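2022年11月16日

干性油涂层记录,续第二册。地点 Allen 楼一层木工间,涂布在北侧台,养护在架上。到场:我、Nantana Sriwong,下午 Kazuhiro Uchida 来过一趟取片。

一、背景

Zirngate 那批桌面和小件要定涂装方案。七月定的初稿是纯桐油五道,夏天做出来的样片还行,入秋以后同样的做法开始出问题:表干慢,第三道以后局部发白,手指按压留印。七月的记录只写了“通风处放置”,没有温湿度,没有涂布量,没法和现在的数据对照。本次重做,把能称的都称,能记的都记。

要回答的问题按优先顺序:
发白是水汽造成的还是涂布过厚造成的;
生桐油与熟桐油在低温下表干时间差多少;
封底一道用柑橘油稀释是否值得保留;
最后一道湿磨用2000目还是停在较粗的砂纸。

二、材料

桐油两种,均为 Trirwood 供货。生油色浅黄,气味重,瓶底无沉淀。熟油颜色偏棕,黏度明显高,倒出时挂壁,批号与七月用的不同。供货单上没有写是否加催干剂,已让 Marta Palamarchuk 去问,未回复前一律按“可能含有”处理,熟油组的结论暂不外推。

稀释剂为柑橘油,开瓶时间不明,瓶身标签磨掉了日期。闻起来正常,滴在滤纸上挥发后留一圈很淡的黄迹,说明有少量氧化产物。新瓶下周到,到货后用新瓶补做一组对照。

木片:黑胡桃与白蜡各一批,同一块板顺序裁切,按裁切顺序编号,避免把心材边材的差异混进油的差异里。背面用铅笔写号,端面用虫胶封过。端面不封的话吃油量会把称重数据全部带偏,上次就是这么废掉一组。

湿度计换成 Ichikawa 的那支,用饱和食盐水校过,读数偏高一点,表里已改。旧的指针式停用,挂在门后,别再往记录里抄。

三、基材处理

机刨后手工刨光,再顺纹砂。两个人砂的手感不一样,这次全部由我砂,Nantana 负责除尘和称重。每换一级砂纸之前用微湿的布抹一遍起毛,干透再砂下一级。胡桃起毛轻,白蜡早材部分起毛很明显,需要多走一遍。

除尘先吸后擦。擦布用无绒棉布,不用粘尘布。粘尘布里的蜡和树脂会转移到木面,之前有一片白蜡上出现过指甲大小的不吃油斑,形状和叠布的折痕对得上。

称重用小天平,称前归零,称后再看一次零点。空片质量记在甲表。本批一共留了289条称重记录,含作废的,作废的划单线,不涂黑。

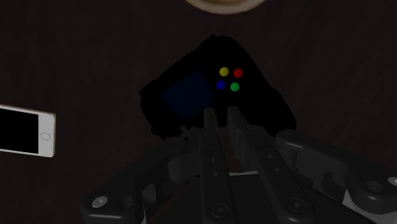 四、涂布

第一道稀释封底,油与柑橘油等体积。先倒油后倒稀释剂,搅匀静置到气泡消失。用布团推开,横纹一遍,顺纹收一遍,静置后把表面没吃进去的油全部擦掉。“全部”的判断标准:换一块干净布压上去,拿起来看不到油印。

胡桃吃油均匀。白蜡早材管孔里的油会返出来,擦净之后过一阵又冒出小油点。返油必须再擦,漏擦的点会先结皮,里面长时间不干,后面砂到这里就会起粘屑堵砂纸。返油一般集中在涂后头两个小时,之后还有零星的,安排人员时要留出这段时间,不能涂完就走。

第二道起用原油,不稀释。分薄涂和厚涂两个子组,薄涂组擦到无油印,厚涂组留一层肉眼可见的湿膜。厚涂组是故意做坏的,用来看发白是否与膜厚有关。两道之间的间隔按表干判定,不按日历。

表干判定方法:棉球轻放在表面,水平方向吹气,棉球能滑走且不留纤维算通过。手指判断作废。手上有汗,结果因人而异,Kazuhiro 和我对同一片的判断曾经差了一整天。

实干判定仍然没有好办法。现在用指甲在边角压痕,过夜后看是否回弹,只能分出“明显未干”和“大概干了”。铅笔硬度试过,木材本身软硬不均,早材和晚材上读数不同,数据不可用。

五、养护条件

架子分上下两层,上层靠近出风口,下层基本静风。样片竖放,板面之间留空。每组在上下两层各放一半,防止把位置的影响当成油的影响。

照度测了一次,架前700勒克斯,下层偏暗,未细测。桐油固化受光影响的程度我手上没有可靠数据,只能保证各组一致:每天上午把样片左右对调,每次对调在丙表打钩。漏钩两次,都是我漏的,已在备注栏注明。

通风这一项以前低估了。桐油是吸氧固化,关在柜子里防尘反而拖慢。旧做法是涂完盖纸箱,盖箱的两片到现在棉球还留纤维,架上同日涂的已经可以上下一道。以后不盖箱,改为涂布前一晚洒水拖地,停掉台锯,当天不开砂光机。

六、结果

表干:低湿时段熟油明显快于生油,高湿时段差距缩小。因为熟油是否含催干剂未定,这里只记现象。

发白:只出现在厚涂子组,生油组重于熟油组,胡桃上比白蜡上容易看出来。侧光下表面是细密的皱纹和雾状浑浊,用溶剂擦不掉,砂掉表层后下面的颜色正常。由此看,浑浊在表层膜里,没有进到木材。下雨那天涂的厚涂片发白面积更大,同一天的薄涂片没有发白。

所以第一个问题的答复暂定为:膜厚是前提条件,湿度加重程度。没有做“低湿加厚涂”的完整重复,现有的只有两片,其中一片还掉过地上,边角磕伤处重新砂过。下一轮补。

增重:薄涂子组每道增重逐次减少,第四道以后增重接近天平的分辨力,继续加道数看不到意义。五道方案可以考虑改四道,省下来的时间留给养护。厚涂子组增重没有规律,与擦拭力度有关,不作拟合。

稀释封底:与不稀释的对照片相比,切开看截面,渗入深度用放大镜分不出差别。教科书式的说法是稀释后渗得深,我这边的样片不支持,也不足以否定,截面染色没做。稀释的好处是推得开,大面积桌面上不容易留接痕。倾向保留,理由写“便于施工”,不写“渗透更好”。

湿磨:2000目加少量油,磨后手感顺滑,光泽略降,降得均匀。停在较粗砂纸的片子在侧光下能看到横向划痕,来自收边时换向。划痕和砂纸粗细有关,和手法也有关,两者没有分开。暂按细砂执行,收边一律顺纹。

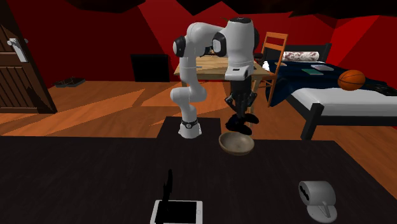 七、耐水耐污初测

养护满一段时间的薄涂片做了简单的滴液试验:清水、热茶、酱油、食用醋,各滴一滴,盖表面皿,到时间擦干观察。

清水无痕。热茶揭开后有浅白圈,隔夜消失。酱油在胡桃上看不出,在白蜡上顺着管孔留下细褐线,擦不掉,砂一遍能去。醋的结果不一致,同一片上两个点一个有印一个没有,怀疑是表面皿没有盖严,挥发快慢不同。重做时用同一规格的表面皿并压住。

这里要注意的是养护时长。最早那几片从末道涂完算起将近700小时,后面的短得多,不能放在同一张表里比较。Hinata Ogura 之前画的那张汇总图把两者连成一条线,已请她拆开,图例里注明末道日期。

八、安全与清理

浸油布一律摊开晾在室外铁架上,单层,不叠,不揉团。干硬后装入带水的铁桶,盖盖。今天收工时在台下发现一块揉成团的布,摸着不热,已摊开处理。桐油固化放热,布团里散不出去会自燃,木工间里刨花又多。铁桶移到门边,水位线用记号笔重新画过。

桐油对部分人致敏,坚果过敏的人不要直接碰生油。手套用丁腈。乳胶手套碰柑橘油会发胀,撕开时油溅到袖口一次。

剩油处理:小瓶加玻璃珠把液面顶高再盖,减少瓶内空气。大瓶不动。瓶口螺纹擦净,否则下次拧不开。

九、与 Kazuhiro 的讨论

他主张直接换成硬蜡油,省时间,两道完工。我的意见是可以作为备选,但要先查清配方里的溶剂和催干成分,小件里有接触食物的。他同意先并行做一组,样品由他联系,木片从我这批余料里出,编号接着往后排,不另起。

另外他指出甲表里空片称重与涂后称重之间隔了几天,木片本身的含水率会变,增重里混了吸湿的部分。这一点成立。补救办法是每组留空白片,同时称,按空白片的变化扣除。本批里胡桃有空白片,白蜡没有留,白蜡的增重数据降级为参考。

Kavinda Sivakumar 问能否把样片放进烘箱加速。低温烘一段时间可以缩短表干,但胡桃可能脱水开裂,而且做出来的膜和室温养护的未必是同一种膜,拿来预测现场没有把握。可以单独开一组,不并入本批。

十、待办

向 Trirwood 追问熟油是否含催干剂,Marta 负责。
低湿厚涂重复组,木片已裁,等湿度降下来再涂。
白蜡空白片补裁,从同一块板的尾段取,端面照样封虫胶。
醋滴试验重做。
截面染色法查一下可用的染料,Nantana 手上有一种油溶红,先在废片上试。
Zirngate 的方案文件改第二版,五道改四道先标黄,等耐水结果齐了再定。
天平垫脚松了一只,称重时不要靠着台子。

收工前读数:上层样片全部通过棉球测试,下层白蜡薄涂有一片留纤维,位置在靠墙一侧,明早先看这片。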